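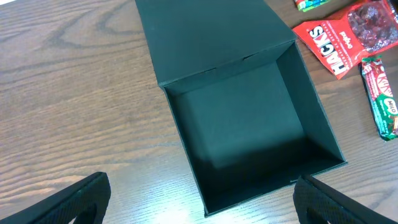
The green box with its lid open, before packing. Behind it on the right, the red bag of Hacks and other snacks.

Snack boxes for the family: a small gallery with notes

We use cookies to remember your settings on this site. Accept | Manage

Last updated: July 9, 2024

Every winter I send gift boxes with sweets and small snacks to relatives and old friends. This year there are eight of them, and I decided to keep a page for it, so that those who receive a box can look at how it began, and those who wish to make one can take the parts they find useful. The gallery opens with the green one. Under it I put my notes on the box, the table, the sweets and the packing, in the order in which I normally think about them. I will add to the page in August, when the second group of boxes goes out.

The box

I like this dark green very much. It is matte, a little like felt to look at, and it does not shine under the lamp as the glossy boxes do. The inside is the same green as the outside. I have bought boxes with a white inside before and they look cheaper when you open them, even if the price was the same.

It is a rigid box, so it does not fold flat. You must have a place to keep it, and eight of them take up a whole shelf in my wardrobe. The lid is joined to the base and goes back like the cover of a book. I prefer this kind to a box with a separate lid. With a separate lid, somebody always puts it on the floor and then steps on it (in our family this was me, two times).

I bought mine at Lanano, the stationery shop near the station, where they sell them one by one. They also had a dark blue and a cream. The cream is pretty but it shows every finger, and I am not so quick with my hands when I work with tape.

The colours together

Red sweets and a dark green box are a good pair. I know that it can remind people of Christmas, and my sister told me so at once on the phone. I don't mind it. Here we have Christmas in the hot season and I never got used to it, so a little red and green in the cold months feels correct to me.

The dark red sweets in the bag have transparent wrappers and they catch the light. Inside a dark box such things look like small stones. For this reason I take the sweets out of the big bag and lay them in the box one by one. The bag itself I keep until the end, in case I have to check the ingredients for someone.

The table

I do all the packing on our wooden table. It has a strong grain, with dark lines that run mostly from side to side and some round knots, and in one place the lines go around in a big loop. My husband says it looks like a map of a river. It is a difficult table for finding small things! Brown string disappears on it completely. I changed to a green string last year and the problem was solved.

Before I begin, I wipe the table and let it dry properly. A matte box takes a mark from water very easily and the mark does not go away.

How I fill it

I try to begin with everything on the table at the same time. If I go to the cupboard for one thing after another, the box becomes full before I have reached the nice things.

First comes the tissue paper. I use the one from Raltico, in plain white, two sheets for each box. I crumple one sheet softly for the floor and keep the other one flat, to fold over the top when all is inside.

Then come the larger packets, standing along the walls. I put them with the printed side towards the person who will open the box, and the lid hinge is at the far side. It sounds like a small detail, but if you forget it then all the names are upside down when the lid goes up.

The loose sweets go in the middle and I let them fall between the packets, where they fill the holes. No need to be very exact with them. After this I close the lid and move the box gently from left to right - if I hear something travelling inside, I open it again and add more sweets or more paper.

The card goes last, on top of the folded tissue. I used to put it at the bottom as a surprise, and my uncle found it after he had already called me to ask who had sent him the parcel.

What I don't put in

Chocolate only for people who live close to us. Even in winter a parcel can stand in a warm van for a long afternoon, and melted chocolate on a felt-like surface is a sad thing to see. Also nothing in glass, and no soft fruit. Strong mint or menthol sweets can give their smell to everything else, especially to plain biscuits, so I give them a small closed bag of their own. I learned this with a box of shortbread which tasted of cough drops.

For the post

A gift box should not travel alone. I wrap it in brown paper and put it in an ordinary carton which is a bit bigger on all sides, with old newspaper in the space between. The longest trip this year is to my cousin in Prarnov, 2484 kilometres from our door, and for that one I tape the carton along every edge.

The others are easier. One goes to Msimang Street, where my old neighbour lives now, and I will carry it there by hand and stay for tea.

If you plan to do several boxes, leave enough time. One box takes me very little, but to pack, wrap and address the whole group I needed 90 minutes with the radio on, and after it I could not find the scissors. They were in one of the cartons. I had to open three before I had the right one.

Some answers to what people have asked me

Can the box be used again? Yes, and I hope so. My aunt keeps buttons in hers and my friend has all her charging cables in one. The hinge is the weak part, so please don't lift the box by the lid.

Does it need a ribbon? I tie the green string around it, once in each direction. A wide satin ribbon slips on my boxes, and I was never good with bows.

Can you make a smaller one for children? Of course, with fewer kinds of sweets and more of each. Children compare. If there are two children in one house, the boxes must be the same.

If you received one of the boxes and would like to send me a picture of what you keep in it now, I would be very glad to add it here with your permission.

8 comments | 2 shares

Get new galleries by email. Enter your address to join our newsletter.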